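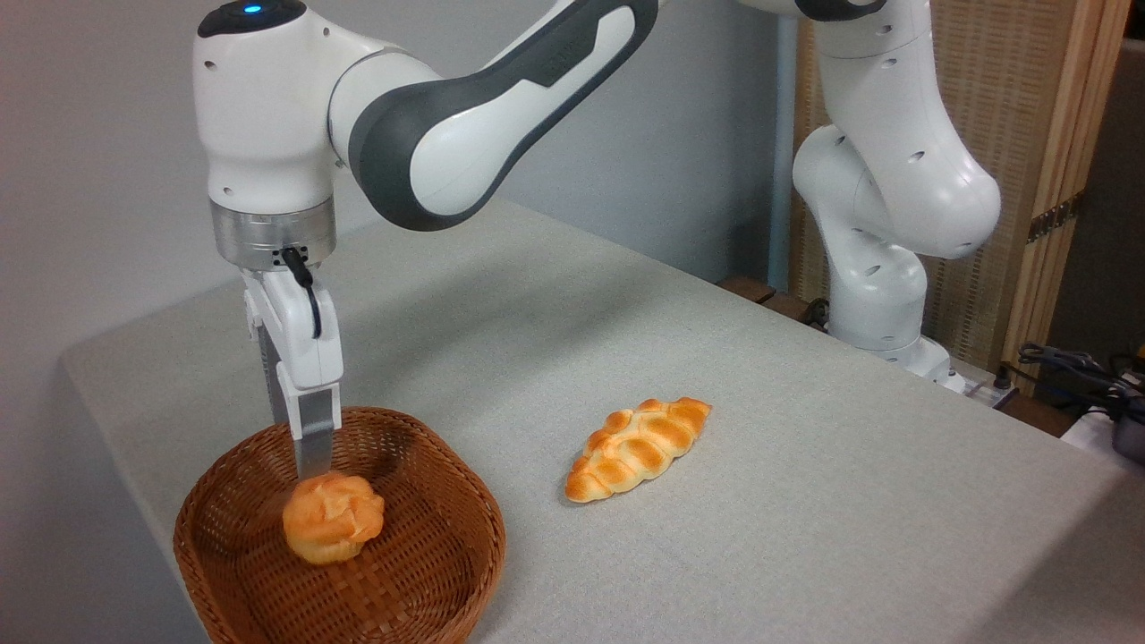 Gripper over the bun basket, braided roll lying beside it on the cloth.

Fingertip pads and cable loop on a two-arm tabletop cell, what's your routine?

Posted by Flateo

Hi all! I look after a small bench cell with two white arms and a two-finger parallel gripper on the left one. It does pick and place with bakery items, in and out of a shallow woven basket, and I love this thing. I could watch it go for a whole afternoon. It's been through 417 picks on the current set of fingertip pads and I'm starting to see a problem.

When it closes on something round with a craggy top, like a cream puff, the item sometimes turns a little in the fingers before it lifts. The braided roll is fine nearly every time. I've wiped the pads and it helps for a while, then the turning comes back. Buns with a smoother top do it less, which surprised me.

Second thing, the black gripper cable. It comes out by the flange and loops down along the side of the housing. In the straight-down pose it looks great, but when the wrist turns to line up with the roll (it usually sits at an angle on the cloth) the loop gets tight. No faults yet. I'd like to keep it that way!

So: how often do you change pads, what do you clean them with, and how much slack do you leave in that loop? And does anyone have a good trick for setting the height over a basket? The wicker floor isn't flat and I've been doing it by eye.

Posted by Sudo

Oh nice, I run almost the same setup and it's my favorite corner of the shop. Let me take these in the order I'd do them on the bench.

Pads first. Forget the pick count for a minute and look at the surface. Stop the program, get the arm into its service pose, cut power to the gripper and run your thumb across both pads. If one is slick and the other still has some grab, there's your turning bun. Butter film does this and a dry wipe just moves it around. I use warm water with a drop of dish soap on a lint-free cloth, then plain water, then let them air dry all the way before the first pick. Skip solvents unless the pad maker says they're okay, mine went shiny and hard after one try with the wrong bottle.

When you do swap them, swap both. Clean the finger face underneath too, old adhesive will tip the new pad a hair and then you're gripping on one edge. After that, close the gripper slowly on a strip of paper and tug. It should hold evenly from top to bottom. If it slides out at the bottom, reseat the pads.

Cable: move the wrist by hand-guiding (or jog it at the slowest speed) to both ends of the rotation you really use, and watch the loop the whole way. Set the slack at the worst pose, then go back to straight down and make sure the extra length doesn't hang past the fingers or brush the basket rim. Soft hook-and-loop ties only, and leave the last bit near the connector free so it can flex. I limited my wrist rotation in the software afterward and haven't touched the loop again.

For height, teach from the item and leave the wicker out of it. Bring the open fingers down until the tips are level with the top of the bun, save that as your approach point, then step down in small moves until you have a decent hold. I keep a clearance of 2 mm over the highest strip of the weave. Check it at several spots, those baskets are never level!

Posted by Tsuchiya

Change the pads at 4000 cycles and don't think about it. Works for me.

Posted by Nilumeck

4000 might be fine for boxes, but I wouldn't go that long with anything greasy. I wash mine at the end of every session and the last set still got replaced well before that.

One to add to Sudo's list: pull the table cloth snug before you teach any points. I spent a whole Sunday chasing a height error on rolls and it was a wrinkle in the fabric. Clips along the edge fixed it. Also mark where the basket goes, I use four bits of low-tack tape under the rim, and put it back on the marks after each wash.

And lower your grip force before you blame the pads. I had mine at 39 percent and the choux were squashing on one side and rolling out of the fingers. A gentler close with a slower lift got me clean picks on the same old pads. Have fun with it, and please post how the new loop works out!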